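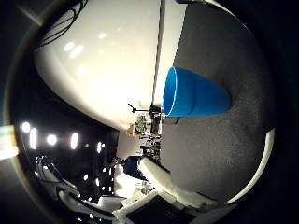 3. MATERIALS AND SITES

Figure 2. Speckled grey worktop, kitchen survey.

Worktop wear was scored in 74 rented kitchens in Pilthorpe and Mandton, all let through Drutier. Grey speckled tops (Fig. 2) were common in both towns and were kept as a separate group, as stains are harder to spot on them. Plain tops scored first. Tenants filled in a short form on cleaning habits; 441 forms sent, return rate poor in Mandton, better in Pilthorpe. Flats with no form were left out of the cleaning analysis but kept for wear.

Scoring by R. Avotiņš throughout, so no check between scorers. A second visit was made in November to 25 kitchens. Same scale, same lamp. Pickering was dropped at this stage, too few lets to be usefull. Scores were then were averaged per kitchen, sink side and hob side apart.

Shares 2 | Comments 0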